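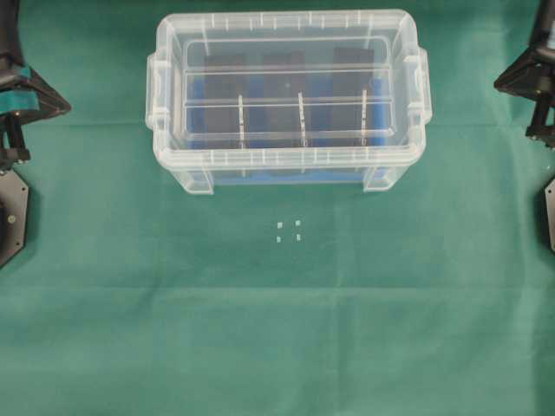

Storing small boxed items in clear tubs

Tips page, last updated 1/29/24

If you keep the cartons your electrical bits came in, you will know how fast they take over a shelf. I used to have them in a cupboard, one on top of another, and anything I wanted was at the bottom. A clear open box fixes most of this. It costs very little and you can set it up on the kitchen table in an afternoon.

Choosing the box

Go for clear or frosted plastic with straight sides. Boxes that taper towards the bottom waste space and the cartons lean. Handles at the two short ends are best, as you can pull the box off a shelf without tipping it. Measure the shelf first, depth as well as width, and remember the handles stick out. My shelves are 50 cm deep and I lost a morning to a box that was too long by the width of one handle.

Look for a thick rim too. Thin rims split after a year or so of being lifted by one side.

Clearing a place to work

Put a cloth down before you start. An old tablecloth or a piece of plain fabric will do, fold lines and all. It stops the box sliding, saves the table from scratches, and small screws don't roll off the edge. A plain colour is easier than a pattern when you are looking for something you have dropped.

Lining the bottom

A bare plastic floor is slippery and everything slides to one end when you carry it. Foam sorts this out. I use the sort sold for camping mats, cut with a sharp kitchen knife against a steel rule. Cut it a few millimetres over size and press it in, and it will hold without glue. Blue shows up dark cartons well, but use whatever you have.

Wipe the box with warm water and a drop of washing-up liquid first and let it dry fully. Foam laid on a damp base goes musty.

Putting the cartons in

Long, narrow cartons go in best lengthways, all facing the same way, with the printed side towards you.
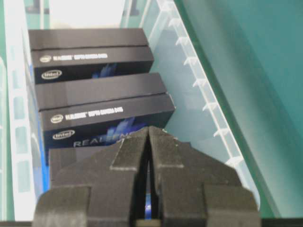
Keep one product to one box if you can. Camera cartons such as the RealSense ones are dark and look alike from a distance, so a mixed box soon turns into a guessing game. If two kinds have to share, put a strip of card between them.

Don't pack tight. Leave room for your fingers on at least one side, or you will end up turning the whole thing over to get the first carton out. Heavy ones go at the bottom, and never fill above the rim if other boxes are going on top.

Labels

Masking tape on the short end, under the handle, written in marker pen. Printed labels look smarter but they are a nuisance to peel off when the contents change. Abrehet Berhe wrote in to say she numbers her boxes and keeps the list inside the cupboard door. She is up to 46, so it clearly works for her - I would lose the list.

Should you keep the cartons at all?

Keep them while the guarantee runs, and for anything you may sell on. Tuck the receipt inside the lid. I go through mine every August and flatten whatever is out of date.

Cleaning

Vacuum the foam with the brush end. If it is marked, lift it out and wash it in the sink, then stand it on edge overnight.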